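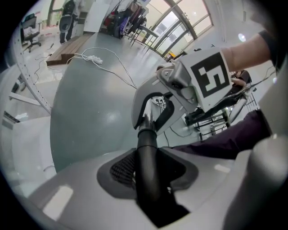 Speaker notes, cables and shared tables
Irnville, March 23, 2023
Bouchra El-Sayed

**Opening (keep it short)**

Thank Tadis for the room and the tea. Say who I am: I look after the fittings and furniture at Zilidness, which means desks, chairs, shelving and everything that plugs in.

The talk is on power in shared rooms. Where the sockets are, where people want to sit, and what gets stretched between the two.

Ask for hands up: who has a power strip on top of a table at work right now? Wait for the laugh, then move on.

**1. The round table**

Round tables are good for talking and bad for cables. A rectangular desk has a back edge, so you can fix a tray along it and forget about it. A round one has no back. Whichever side the lead comes off, somebody may want to sit there.

Point at the slide. White strip lying on the tabletop, several white cables coming off it. Some loop back across the table, others go off the edge and down to the floor. Leave it up while I talk through the next part.

Two questions to put to the room:

- Which of those leads would you move first?
- Where would you put the strip instead?

Take answers for a couple of minutes. People usually say "under the table". Agree, then ask what they would fix it to. Round tops on a centre column often have nothing underneath to screw a tray into without going into the top itself.

**2. What we did at Chung**

Background: Chung is our building by the station, 27 rooms, nearly all furnished before anyone carried a laptop. Wall sockets only, mostly behind cupboards.

In November we walked every room and wrote down each strip and extension lead. Total was 107. Pause here, people like this number.

Then the order we worked in:

1. Pull out anything with nothing plugged into it.
2. Unplug extension leads running from other extension leads, and give each its own wall socket or take it away.
3. Move the table before buying anything. Half a metre towards the wall was often enough.
4. Fix the strip, under the top or to a leg.
5. Tie up the spare length last.

Say plainly that we got step 5 wrong in the first rooms. We tied everything tight, then people shifted the tables and the plugs came out. Now we leave a loop.

Cost for the whole building was £3,449, and most of that was floor covers. Ties and clips hardly show on the bill. If someone asks about labour, it isn't in that figure.

**3. Chairs, baskets and the floor**

Back to the slide, right-hand side. Black chair frame with thin metal legs and crossbars, and a few cables hanging down around it. Hanging leads and chair legs are my main worry in any room. A chair gets pulled out, the crossbar catches a loop, and whatever is on the other end comes too.

Wire mesh next to it. Talk about wire baskets generally: fine for spare leads, provided each one is coiled and tied first. Loose plugs go through the grid and lock the lot together. (Hold up the tangled one from my bag.)

Labels: masking tape and a pen, wrapped round the lead near the plug. Write the length and the room. Printed labels look better but ours fell off.

**4. Low platforms and benches**

Skip if running late.

The low wooden platform behind the table is worth a minute. Benches like that are handy in a shared room, and the line along the bottom of one is a decent route for a cable if it can be clipped. Don't run it over the top where people sit or put bags down. Check for a gap at the back before drilling anything.

**Questions**

Likely ones:

- *Pop-up sockets in the tabletop?* Tried 2 at Chung. Crumbs. Would only fit them in a meeting room with no food.
- *Battery packs?* Fine for phones, somebody has to charge them.
- *White or black leads?* Whichever shows up against the floor.

Handout is by the door. Collect the tangled lead back before leaving.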